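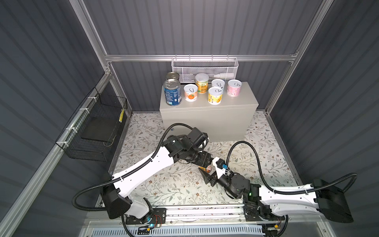
Figure 1. Workcell with two arms on a shared linear rail, during the can handling task. Wire and mesh baskets are fixed to the aluminum rails.

3.2 Equipment planning and cost

The budget for the cell was set in February, before the task list was final. We therefore priced the enclosure, the rail and the arms as separate items, so that each could be changed without reopening the others. The two arms took the largest share of the budget. The rail was the item we came closest to dropping. A quote from Skemstead for two fixed pedestals was lower, but fixed bases would have required a new floor plan each time the work area moved.

The enclosure is built from aluminum extrusion and dark corrugated panels (Figure 1). We bought the extrusion cut to length from Šimko, with a lead time of 17 days. Extrusion costs more than welded tube. It was chosen for the accessories: baskets and other holders can be attached to any rail, and cable ties are enough for a light one. No line for custom brackets was needed in the first year.

Grippers were bought with spares. Handing a can from one arm to the other brings the two sets of fingers close together, and we planned for contact damage from the start. Kesura sells fingers in packs of 9, and we ordered 3 packs. Cable conduit was treated as a wear part in the same way. Both arms carry it on the outside, where it has to loop widely to leave the joints free, and we suggest that other groups price replacement lengths with the original order.

Task objects are a small cost but should still have a budget line. We used ordinary food and drink cans in several sizes, with a cabinet as the raised surface and a printed mat on the floor. Cans dent and labels tear, so a set has to be replaced during a long study.

Integration was quoted by Plerkari at 79 hours, covering wiring, mounting and the first calibration. This quote did not include training for lab staff, and we paid for that from the running budget. Section 3.3 gives the maintenance schedule.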